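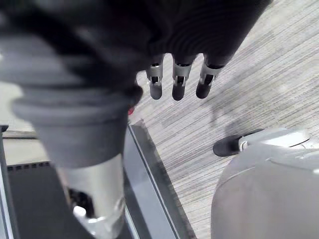

Search
Search this site
Go

Werolwood Lodge to Open 40 More Cabins to Overnight Guests

July 29, 2021

Werolwood Lodge will add 40 cabins to its lakeside property before the end of the season, the resort's owner, Clellier Resorts, announced. The new units bring the total number of cabins available for overnight stays to 71.

The cabins are on the north shore, a short walk from the main lodge and the boat dock. Each one has two bedrooms, a full kitchen, a screened porch and parking for one car. Eight of them have ramps and roll-in showers. Pets are allowed in the cabins along the service road but not in those facing the water.

Work on the site began in February, after the county approved a new septic system and a wider access road. The road is open now. Crews are still finishing the walking path between the cabins and the swimming beach, and guests who arrive before it is done will be sent along the upper trail, which has a steep section near the tennis courts.

Clellier said most of its bookings this summer have come from families and small groups asking for a kitchen and a separate entrance. Rooms in the main lodge have been slower to fill, and the company plans to close the east wing after the season ends to replace windows and carpet. Lodge guests with reservations in that wing have been moved to the west side at the same rate.

Cabin stays carry a minimum of two nights, or three over holiday weekends. Housekeeping comes on the day of departure. Guests who want fresh towels during a stay can pick them up at the front desk. Firewood is sold at the camp store, and outside firewood is not permitted anywhere on the property.

Reservations can be made by phone or through Jatever, the booking service the resort switched to last year. Guests with credit left over from trips canceled in 2020 should call, as the credit cannot be applied online. The resort said 1,271 guests still hold unused credit, and it has extended the deadline to use it through the end of next year.

The lodge restaurant is open for breakfast and dinner. Lunch is being served only at the dock grill for now, and hours there depend on the weather. Canoes and kayaks are included with a cabin stay. Pontoon boats are rented by the half day and should be reserved ahead of time.

A shuttle runs between the resort and the Hettiarachchi trailhead twice each morning, with one return trip in the late afternoon. It is free for overnight guests. Day visitors pay at the gate.

Recent Items

Hettiarachchi Trailhead Parking Lot Reopens After Paving
Jatever Adds Cabin and Cottage Listings
Ferry Schedule Changes for Late Summer
What to Ask Before Booking a Lake Rental
Campground Fees Going Up at Two County Parks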